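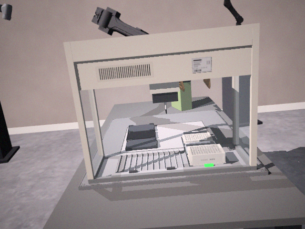
Demonstration gathering (some people say demo collection, and my old notes just say "the demos") is the job of recording examples of a task so that a learning system can copy it. Each example is called an episode. It holds what the cameras saw, where the arm's joints were, and what the person steering it asked for, all on one clock. I've been doing this for laboratory work, mostly in simulation, and I've written this entry from that corner of the subject, so forgive me if your own corner gets short shrift!

Contents of an episode

A lab episode is usually short and a bit dull. Pick up a plate, carry it across the deck, put it down squarely. We start recording before the arm moves and stop once the fingers are clear, and the written instruction gets stored with it ("move the rack to the back position"). Berenice Villaseñor, who set up the Pletar set I work on, wanted the instructions written by several people, and I grumbled about it at the time. She was right, though. One person says rack, another says box, a third says "that thing with the holes", and the system has to cope with all of them.

Real and simulated

You can gather on a real bench or in a rendered one. Real benches give you honest friction and honest mess, but someone has to reset everything by hand between goes, and a dropped plate is a dropped plate. In simulation the reset is a keypress. You can also shift the lighting, swing the shadows about and nudge the labware by a few millimetres between episodes – this is called randomisation, and I find it oddly soothing to watch.

The catch is contact. A simulated plate can slide into its holder more sweetly than a real one ever will, and a system raised only on that gets a nasty surprise later. Most projects I know of mix the two.

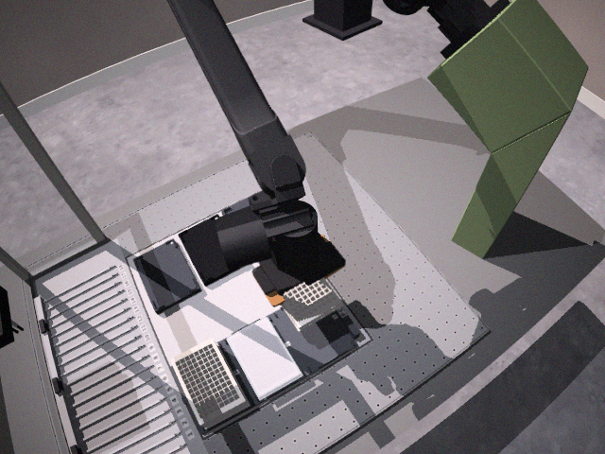

Racks are a good case. From above, an arm very often blocks its own view of what it's reaching for, so one camera won't do. We record from more than one angle and keep the views where the gripper hides half the target, as the system is going to meet them anyway.

Steering

There are three common ways to produce the movements. You can steer the arm yourself with a hand controller, you can write a script, or you can let a planner work out the path. Scripts are tidy but they all look the same. Steering by hand is slow and gives lovely variety, including my own habit of coming in too low and having to back off.

How many, and which to keep

The Pletar set stands at 426 episodes, gathered in batches of 20. We throw out any with a frozen camera or a clock that has drifted. Failures are a separate argument. Trinidad Manzano files hers under their own label, with the recovery kept in, and I've come round to doing the same.

See also: teleoperation; domain randomisation; imitation learning; liquid handling

Contact the editors | Copyright the contributors | Back to top

Comments (3)

tomley_bench: Useful, thanks. Do you trim the bit at the start where the arm just sits there? Ours learned to sit there.

Author: Ha, yes, we trim it to a few moments now. Same trouble in December.

Orla P: Could you add something on naming files? We've got 4 different schemes in one folder and I'm losing the will.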